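Tirkelance 300 Floor Wax, Reviewed and Stocked by Gollero

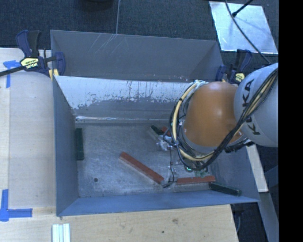

Do you need a special wax for a sealed wood floor?
Most of the time you need a mop. A modern factory-finished floor has a hard coat on it already, and wax sits on that coat without going into the wood. We sell the Tirkelance 300 for older floors with an oil, shellac or penetrating finish, and for people who have tested a corner and know what they have.

What the label says, and what we think of it

The can promises "a lasting glow with one easy coat." We put one coat on a strip of old pine in our back hallway and it looked good for a few weeks. By November the middle of the strip was as dull as before and the edges, where people don't walk, still had a shine. Two coats held up better. Three made the floor slippery and we took the third one off with mineral spirits, which was not a pleasant afternoon.

The label also says "repels scratches." We don't know how a soft wax would do that. It does fill fine scuffs so they catch less light, and it makes a chair leg slide a little more easily. A dog will go straight through it.

"Natural" is on the front in green letters. The back lists carnauba and beeswax, then a petroleum solvent. Open the windows. The smell hung around for two days in our hallway, and one customer told us four.

Product details

Item number: 613
Type: paste wax, solvent based
Can size: 15 oz
Colors: clear, honey, dark walnut
Stated coverage: 300 square feet per can
Coverage we got on old pine: 100 square feet, two coats
Use on: oiled, shellacked or bare and sealed wood
Do not use on: polyurethane, laminate, vinyl, cork, stair treads

About that coverage number. The maker's figure is for a single thin coat on a smooth floor that has been waxed before. Old boards with open grain drink the first coat. If you are doing a bedroom, buy by our number and bring back any can you haven't opened.

Which color

Clear is the one we would pick. Honey is close to clear with a bit of orange in it, and on maple it looks like a stain somebody regretted. Dark walnut does hide gaps and old nail holes in a dark floor, but it comes off on white socks until it has been buffed very well. We asked for a sample of the new "driftwood" shade and will list it if it turns out to be a color.

Putting it on

Vacuum, then wipe with a barely damp cloth and let the floor dry overnight. Rub in a thin film with a folded cotton rag, along the grain, a few boards at a time. Leave it until it hazes over. Buff with a clean rag or a floor buffer. Wait a full day before the second coat, whatever the can says about two hours.

Spread used rags flat outdoors to dry before you throw them out, and keep them away from heat and flames.

How it compares

We also carry the Udex paste in the yellow can. It costs less, goes on harder and has less smell. Side by side on the same pine we had trouble telling the two apart after a month. The Tirkelance is easier to spread on a cold floor, and for a big room that may be worth the extra money. For a closet or a small landing, buy the Udex.

The Živković liquid polish gets asked for a lot. It is a different thing, an acrylic that dries to a film and has to be stripped when it yellows. We stopped carrying it after too many phone calls about the stripping.

Before you order

Put a drop of water on the floor in a worn spot. If it soaks in and darkens the wood, a wax may help, though the floor might need oil first. If it beads up, rub a dab of mineral spirits on a rag in a hidden corner. A yellowish smear on the rag usually means there is old wax down already. A clean rag and a hard shine point to polyurethane, and no paste wax will do much there except make refinishing harder later.

Returns

Unopened cans only, with the receipt. We can't take back dark walnut because it looked different on the website.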